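3.2 Collecting the folding demonstrations

The folding set was gathered with hand-held grippers instead of a teleoperated arm. An operator wears a head camera, holds one gripper in each hand, and works at a table covered with a pale mat. Each gripper carries its own camera, aimed past the fingers at the work surface. The three video streams are recorded together and trimmed to the same start and end points before any labeling is done.

We chose white cloth for the first round. White on a pale surface is a hard case for the policy, as edges have little contrast and the weave is often the only cue that tells one layer from the next. An earlier set, collected in April at our Åberg site, used dark cotton squares and gave a model that did poorly on anything lighter. The open weaves in the Britero set were picked with that failure in mind.

Figure 4 gives one view from a gripper camera and one from the head camera.
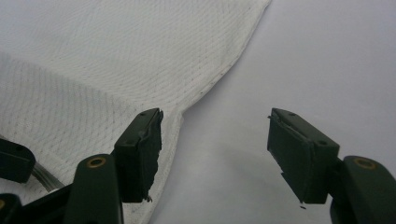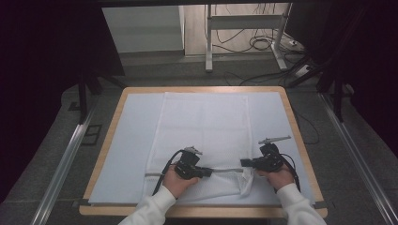
Figure 4. White cloth during collection, seen from a gripper camera (first) and from the head camera (second).

Each episode starts with the cloth on the mat and ends when the operator opens both grippers and lifts them clear. Operators were told to work at a steady pace and to keep going after a missed grasp. We kept these recoveries on purpose. In the Åberg data they had been cut out, and the trained policy would freeze after its first failed pinch — it had never seen what to do next.

The full set holds 2000 episodes from 14 operators. Taner Ertürk and Tuva Engström reviewed all of them at double speed and marked 524 as containing at least one regrasp. Episodes in which a hand left the head camera's view for a long stretch were dropped before this count and are not part of the set.

Labels are light. Every episode has a fold type, a cloth identifier, and the times at which each gripper closes and opens. The closing times come from the finger width signal and were checked by hand on a subset of 500 episodes. Where the signal and the reviewer disagreed, the cause was nearly always thin cloth. A single layer changes the finger width very little, so the signal alone can't separate a good pinch from an empty one. For these cases we used the gripper video.

Pad wear was not controlled. Pads were changed when an operator asked for it, and the log gives the date of each change but not the state of the old pad. Section 5.1 returns to this point when comparing early and late episodes from the same operator.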